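Hotel Room Tricks I Tried at Home and On the Road

Every travel page repeats the same hotel room hacks, usually with great confidence. I spend a lot of nights in rooms I didn't pick, and most of these tips don't hold up.

Shower steam for wrinkled shirts. Hang the shirt, run the water hot, wait. After 12 minutes at the Sunholm I had a damp shirt with the same creases. Ask the front desk for an iron. If you must use steam, pull the fabric flat with your hands while it hangs, then let it dry before you put it on.

The coffee maker as a kettle. Fine for tea if you don't mind tea that tastes like coffee. Run two tanks of plain water through first and throw them out.
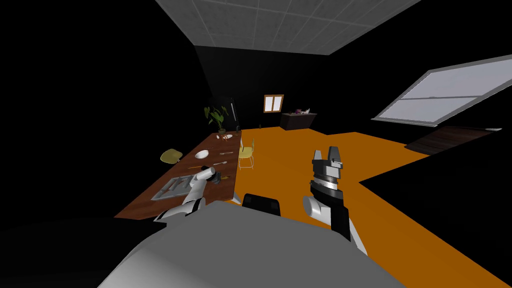 Clipping the curtains shut with a pants hanger is the one I'll defend. It costs nothing and takes 5 seconds. Use the kind with two clips and set it at eye level, where the gap tends to be widest.

Dryer sheets in the suitcase? My clothes smelled like dryer sheets and yesterday's socks. A plastic bag for the dirty laundry did more.

Erlinda Barredo wrote in to say a rolled towel along the bottom of the door cuts hallway noise. It cuts the light. The ice machine came through as loud as ever, so pack earplugs and ask for a room away from the elevator.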